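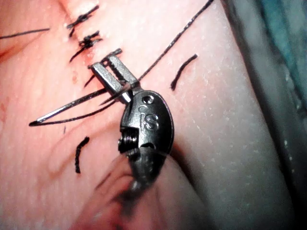
Community > Health and Recovery > After an operation

Tagged: stitches, bathing, scars

How long before I can have a proper bath?

I had a small lump taken off my shoulder blade and came home with stitches under a Corkgate dressing. The leaflet says "keep dry for 2 days, then shower as normal" but says nothing on baths. I live in a flat in Prilard with no shower, only a tub and one of those rubber hoses that falls off the taps. The stitches come out in June at my GP's. Am I meant to wash at the sink until then? I also can't see the wound myself, so I have no idea how it is doing.

tubonly41

Ring the practice nurse and ask, as it depends on where the cut is and what they closed it with. When I had mine done I was told no soaking until the stitches were out and the skin had closed over. A shallow bath was allowed as long as the water stayed below my waist. I sat in a few inches, washed my top half with a flannel and kept the dressing out of it. For hair I leaned over the side of the bath with a jug.

As for seeing it, take a picture on your phone every couple of days in the same light. If it gets redder, hotter, more painful, starts to smell or weeps anything yellow or green, ring them the same day. Don't put cream or talc on it unless they have told you to. Pat it dry with a clean towel and leave the scabs alone.

hallway_lamp

I had 33 stitches in my leg and was in the bath after a week, no harm done. Salt water is good for it.

Drirora

I wouldn't copy that last one. Soaking can soften the skin and let the edges come apart, and salt stings. Ask for spare dressings when you ring, mine gave me a few for nothing. The hose problem is easily fixed, get the sort with a screw clamp. Albers on the high street had them when I last looked.

marrowfat700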